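From: Dela Ankrah
To: founders-list
Subject: Re: [founders-list] Pitch night format, and who gets a table

Hello all,

Replying to Otakar's message from this morning, which I've quoted in full because a few people told me it went into their junk folder.

> From: Otakar Polák
> Subject: [founders-list] Pitch night format, and who gets a table
>
> Dear all,
>
> We have the hall at Plurnham for the September pitch night, doors at 18:30. Before I confirm with them I need the list to settle some things.
>
> First, the length of the pitches. Last time we gave everyone 7 minutes and then let questions run on, and we finished so late that the people with trains to catch missed the last two teams. Brayan suggests a hard stop with a bell. I have no strong view but I would like it decided.
>
> Second, the tables. The hall will not take one for each team if we also want chairs for everybody who has signed up. The sign-up sheet stands at 239. We either cut the tables or close the sheet.
>
> Third, the judging. Kwabena has offered again. I would like at least one judge who has not invested in anybody on the programme.
>
> Replies to the list please, not to me alone.
>
> Otakar

Taking these in order.

On the length, I'd keep the 7 minutes and cut the questions. Two questions per team, both from the judges, and anything from the floor can wait until the break. The overrun last time came almost entirely from the floor, and a fair share of it was people explaining their own companies at length before getting to the question. I don't mind a bell. Iddrisu has one from the school where he used to teach and says we can have it.

I would not go shorter than 7. I know some events do it in three, and that is fine if the audience already knows the teams, but ours mostly doesn't. Skimevow needed the first half of their slot last time just to explain what a cold-chain broker does, and they were one of the better pitches of the evening.
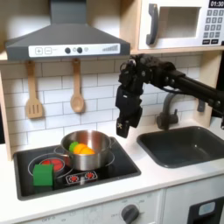 On the tables, I'd close the sheet at 239 and leave it there. The hall is comfortable at that number with a row of tables down one side, and it stops being comfortable quickly after that. Teams that are only showing a website can share. I've asked Bruritz and Owusu whether they would mind going side by side, as both are doing bookkeeping for market traders and will be talking to the same people anyway. Bruritz said yes at once. Owusu would like to be at the end nearer the door, and I've told them that should be possible.

Please could every team that wants a table write to me with what they plan to put on it and whether they need a socket. The sockets are all along the back wall and we are not running extension leads across the floor again. If you don't write, I'll assume you are happy without a table.

On the judging, I agree with Otakar. Kwabena is a good judge and reads the packs properly beforehand, and I'd like to have him back, but he put money into Skimevow in the spring and they are on the programme. He raised this himself when we spoke, so I'm not telling tales. My proposal is that he judges and leaves the room's score for Skimevow to the others. If people think that is too loose, the other way is to have him chair the evening and find a third judge. I could live with either. What I don't want is to settle it on the night with the teams standing there.

There are a few points Otakar didn't mention.

The entry fee. We took 662 at the last event, and after the hall, the sound hire and the food there was very little left. The hall has put its price up. I'd rather we charged the teams the same as before and asked a bit more of visitors, but I know Brayan feels the opposite and he should make his case here. His point, as I understood it on the phone, is that teams get more out of the evening than visitors do and that a higher door price keeps students away. I don't think the students would be put off by a small rise, though I may be wrong, and we could always have a reduced rate.

The packs. Each team should send one page, in PDF, saying what the company does, who pays for it, how far along it is and what the team is looking for. One page means one page. Last time we had packs of a dozen slides and one that was a link to a shared folder nobody had permission to open. If you are not looking for money, say so. Several teams come because they want a co-founder or a first customer, and the judges should know that before they start asking about valuations.

Slides. The hall's projector only takes HDMI. Bring your own adaptor if your laptop needs one. Iddrisu will be at the desk from 17:00 to test machines, and I'd ask everyone to get there before 18:00 so that he isn't doing it while people are coming in. Videos with sound have to be tested in advance — if it hasn't been tested, it doesn't get played.

Follow-up. After the last event I wrote to all the teams to find out whether anything had come of it. Fewer than half answered. Of those who did, two had gone on to sign a customer they met there, and one had found a developer. It would help us a great deal with the hall and with anyone we ask for sponsorship if we could say more than that, so please answer when I write this time, even if the answer is that nothing happened.

The running order. I'd like to draw it at random and send it round beforehand. Brayan would prefer to put the more experienced teams at the end. I understand the reasoning, but it means we have to decide who is more experienced, and I don't fancy writing those emails.

Could I have views on the judging and the fee in particular. Otakar has to confirm the hall shortly and the price we charge decides whether we take the side room as well. If the list is quiet I'll go ahead with what I've set out here.

Brayan, can you also let me know whether you still have the name badges and the box of lanyards? They were not in the cupboard when I looked.

Regards,
Dela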